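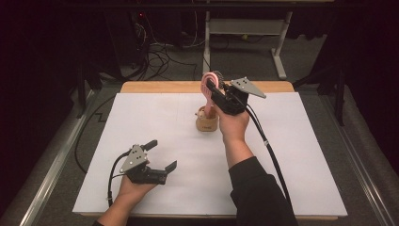
Candy cane and a little wooden cup

So July was the month I finally gave in and paid someone to clean the house. I'd been putting it off for ages, partly the money and partly because my mum would have had words about it. But we'd just got back to Ekham after 10 days away, there was sand in the bath, and I could not face the oven. I just couldn't!

I tried Trolik first (they put a leaflet through everyone's door) but they wanted a deep clean before they'd take us on as regulars, and the quote was 400 pounds. For a two-bed terrace! Janelle Lagman from up the road uses a tiny outfit called Surkodik and swears by them, so I rang and got Orysia Zhuravel, who came round the same afternoon, looked in the oven and said she'd seen worse. I could have hugged her.

She does 2 hours every fortnight now. Kitchen and bathroom each time, then whichever room is looking sorriest. She brings her own cloths but likes me to buy the sprays, and she's very firm about not mixing them. The limescale round the taps has gone - I'd been at that with vinegar for three years - and the skirting boards are white again, which came as news to me.

I do still tidy up before she comes, and yes, my husband thinks this is hilarious. But she can't wipe a worktop if it's covered in post, can she?

Next job is the stair carpet. Has anyone hired one of those machines from Tijani? Is it worth the faff, or should I ask Orysia?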